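Kumaresan Marar keeps the long table at Gerndale for small parts, and he sorts them by hand. "We log 139 lines a month," he says. "The slow ones are the odd pieces with no label."
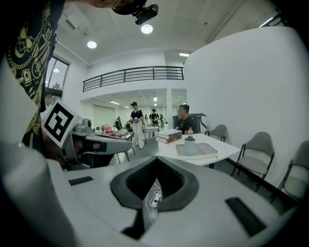
Page last changed: June, 14:20

The room is white-walled, with a mezzanine behind a black metal railing. Marar prefers recessed ceiling lights to hanging lamps – "fewer shadows on the work." Ettore Monti, who handles storage, wants shelves under the mezzanine. "Depth 59 cm, height 80," he says. "Ojala has quoted."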